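Gülizar Ağca
14 January 2021

A thread on the humidity in small houses over winter, and why your windows are wet in the morning. I do ventilation assessments for a living. Most of what I get asked is the same handful of things, so I'm putting them in one place.

Start with relative humidity, because it gets misread. The number on your hygrometer is how much water vapour the air holds, as a share of what it could hold at that temperature. Warm the air and the number drops. Cool it and the number rises. The amount of water hasn't changed.

This matters at the window. The air in the middle of the room may read 45 per cent. The thin layer of air against the glass is much colder, so the same vapour reads 100 per cent there and the excess comes out as liquid. The temperature where that happens is the dew point.

So a wet window tells you two things at once: the air has a certain amount of water in it, and the glass is colder than the dew point. You can work on either one. Most people buy something for the first and ignore the second.

Sources, in the order I usually find them: showers, cooking without a lid, drying clothes indoors, people breathing overnight in a closed bedroom, and damp coming up from a crawl space. Houseplants are last. You can keep the plants.

Bedrooms get the worst of it. Two adults, door shut, register closed because someone likes it cool, heavy curtains drawn over the glass. The curtain keeps room heat off the pane and lets moist air through behind it. Leave a gap at the top and bottom, or stop the curtain short of the sill.

Bathroom fans. The rating on the box is for free air or a short straight duct. Yours is on the end of flexible duct with sags in it. In July I tested a fan in a house Nevzat Coşkun was renovating. It was sold as a 118 cfm unit and moved 90 at the grille, and that was one of the better ones I've measured.
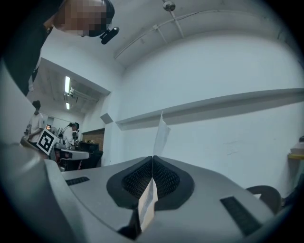 Does running the bathroom fan with the door closed work as well as with it open?

It depends on the undercut. The fan can only push out what it can draw in, so a door that sits tight on the tile will starve it. Trim the door to leave a gap of 2 cm at the bottom and closed is fine. It's better than open, in that the steam stays out of the hall.

Run time. Turning the fan off when you leave the room is the most common mistake. The walls, towel and shower curtain are still giving off water. Fit a timer switch and leave it on its longest setting for a week, then cut back if the mirror and grout are dry well before it stops.

Check where the duct ends. I have opened attic hatches and found it lying on the insulation, pointing at the roof deck. The frost builds up on the nails all winter and comes down in the first thaw. The owner then calls a roofer. The roof is fine.

Insulate the duct where it crosses a cold attic and slope it toward the outside hood. If water drips from the grille after a shower, the steam is condensing in the run and coming back to you. Replacing the fan won't fix that.

Range hoods. A recirculating hood has a charcoal filter, which takes out some of the smell and none of the water. If yours blows back into the kitchen, treat it as a light with a grease trap and open a window when you boil pasta.

Urmila Uniyal asked about dehumidifiers. They work, within limits. A compressor unit loses output as the room cools and will ice its coil in a cold basement. A desiccant unit keeps going at low temperatures but uses more power and warms the room. In a heated house in a dry prairie winter you rarely need either one. On the coast you might.

Hygrometers. The cheap ones can be out by 5 points in either direction. Do the salt test. Put a bottle cap of table salt in a zip bag, add enough water to make it a slush, seal the meter in with it and leave it overnight at room temperature. It should settle near 75. Write the error on a bit of tape and stick it on the back.

Put the meter on an inside wall at chest height, away from the register, the kettle and the sun. On a windowsill it will read high all winter and worry you for no reason.

What number to aim for changes with the outdoor temperature. With double glazing I'm comfortable around 40 per cent when it's near freezing outside, and I'd come down to 30 in a proper cold snap. Single glazing, lower again. If your nose and throat object, put up with a bit of water on the glass and wipe it off.

Jeanie Haldane sent me a logger file from her upstairs hall. There's a sharp peak every morning with a slow decay, and a second, wider hump in the evening. The first is the shower. The second is a clothes rack. The decay on the first one is slow enough that I'd look at the duct before anything else.

If you have an HRV, clean the filters and look at the outside intake. Lint, leaves and frost will block the screen, and the unit will hum along moving very little air. Check that the condensate drain isn't kinked while you're down there.

Mould in a closet on an outside wall is the same problem as the window. Cold surface, still air. Pull the boxes away from the wall, leave the door ajar and see if it stops before you pay for anything.

I've had a few messages about window film kits. They help if they seal to the trim on the room side. Any leak lets moist air behind the film and you'll get fog you can't wipe. Tape first, then the hair dryer, and do it on a dry day.

Crawl spaces need their own thread. I'll post it once I've redrawn the vapour barrier details.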